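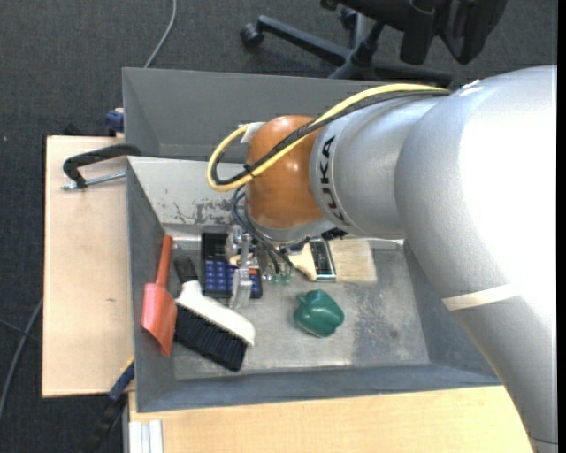

September, 14:20
From: Viorica Begović
To: stekska-users
Subject: Re: Nightly export drops rows when the archive partition rolls over

> We run the Stekska export every night against a Pretel source.
> On the first night after the partition rolls over, the output
> file is short. Last time it was 42 rows short out of a normal
> batch. No error in the log, exit status is zero. Rerunning
> the job by hand the next morning gives the full file.
> Is this a locking problem? We are on release 9.

It doesn't look like locking. A lock conflict in release 9 ends the job with a nonzero status and leaves a line in the log with the name of the table. You have neither.

The more likely cause is the cursor. Stekska opens a read cursor at the start of the export and asks Pretel for the list of partitions once. If the rollover runs while the cursor is open, rows that move to the new partition are no longer in any partition on that list. The export reads to the end of what it knows and stops cleanly. Your rerun works because the list is built again.

To confirm, set trace level 4 on the export job and compare the partition list at the top of the trace with the one Pretel reports after the rollover. If the second list has one more entry, you have the same case we had on the Jestska server.

There are two ways to fix it. The first is to move the job. Rollover on a default install starts at midnight and its run time depends on index size, so don't pick a fixed offset. Make the export wait on the rollover's completion flag. The flag file is written last, after the indexes are rebuilt.

The second is to set snapshot_read = yes in the export profile. This holds a consistent view for the whole run and costs temp space. With a fetch size of 400 we saw no change in run time, but our table is narrow. If yours has large text columns, check the temp volume first. A full temp volume does stop the job with an error.

We use the first method on Jestska and the second on Hứa, where the rollover is started by hand and there is no flag to wait on.

Don't raise the retry count. Retries only apply to failed fetches, and none of your fetches fail.

If the partition lists match, please post the first page of the trace and the export profile with the passwords removed.

Viorica

List contact: owner of stekska-users | Copyright remains with the authors of each message | Back to top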